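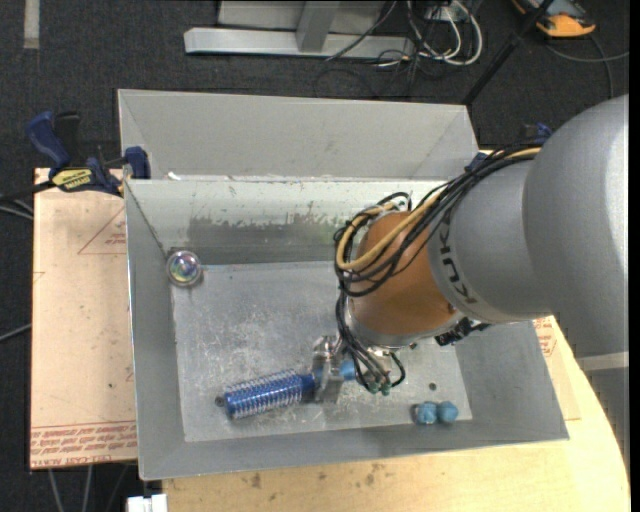 4. Setting Up Your Label Printer

By now the Urkley should be out of its box and sitting where you intend to keep it. If it's still in the box, go back to section 3, which covers the foam. There is a lot of foam.

Before you start

You will need:
- the Urkley printer
- the power cord and the gray data cable (the short one; the long one belongs to the optional scale)
- one roll of labels
- a computer with the Clidside program installed, as described in section 2
- a pencil

Note: The pencil is for step 9. Please don't use a pen, a screwdriver or a house key.

Loading the labels

1. Turn the power switch to off. The switch is at the back, on the left, placed there by someone with smaller hands than yours.

2. Press both green tabs and lift the lid until it clicks. If it doesn't click, it will come down on your knuckles during step 4.

3. Slide the two roll holders apart. They move together, so pushing one moves the other. Forcing them in opposite moods will strip the gear.

4. Drop the roll between the holders with the labels feeding from the top, printable side up. Let the holders close on it gently. The roll should turn freely with one finger.

5. Pull out a hand's length of labels and thread the end under the black guide bar, then over the rubber roller. It's possible to thread it over the guide bar instead. The printer will accept this without complaint and print a very nice label on itself.

6. Close the lid and press down on both sides until each tab snaps. One snap is not enough.

CAUTION: The print head sits under the front of the lid and stays hot for several minutes after printing. Don't touch it. Don't touch it to see if it's still hot, either.

Connecting and calibrating

7. Plug the data cable into the printer first, then into the computer. Plug the power cord into a wall outlet and switch on. The light blinks amber, then turns green.

8. Open Clidside and choose Devices, then Add Printer. Pick Urkley from the list. If the list is empty, wait a minute and choose Refresh. If it's still empty, check that you used the gray cable and not the one from your phone, however much alike they look.

9. With the pencil, press and hold the small recessed button beside the light until the printer beeps twice. It will feed out several blank labels while it measures the gap between them. This is normal and can't be hurried. Throw the blanks away or use them for grocery lists.

10. Choose Print Test Label. You should get one label with a border on all four sides and the word OLVERA in the middle. Olvera is the name of the default template. It has no deeper meaning that we've been able to find.

If the border is missing on one side, the roll is off center. Go back to step 3. If the border is missing on every side, the label size is wrong; see below.

Choosing a label size

Clidside starts out set to size 6, the standard shipping label. Most people want this one. Size 13 is the narrow shelf label, and it needs the narrow roll as well as the narrow setting. Changing only the setting gives you a small label in the corner of a large one.

To change the size, go to Devices, Urkley, Media. Pick the number printed inside the cardboard core of your roll. If you've already thrown away the core, the number is also on the carton, which you have probably thrown away too.

Note: Rolls sold under the Stodham name fit this printer but use their own numbering. A Stodham 93 is the same as our 6. We asked them about this once.

When the light turns red

A steady red light means the lid is open or the roll is finished. Close the one or replace the other.

A blinking red light means a jam. Switch off, let the print head cool, open the lid and pull the labels out backward, toward the roll. If a label has stuck to the roller, peel it off with your fingernail and wipe the spot with a dry cloth. Scrapers leave a groove, and the groove will appear on every label you print from then on.

Error 622 on the computer screen means that the printer and the program have stopped speaking to each other. Close Clidside, switch the printer off, wait until the light is fully out, and start again from step 7. Your saved templates will still be there. The label you were working on won't.

Continue to section 5 to set up your return address.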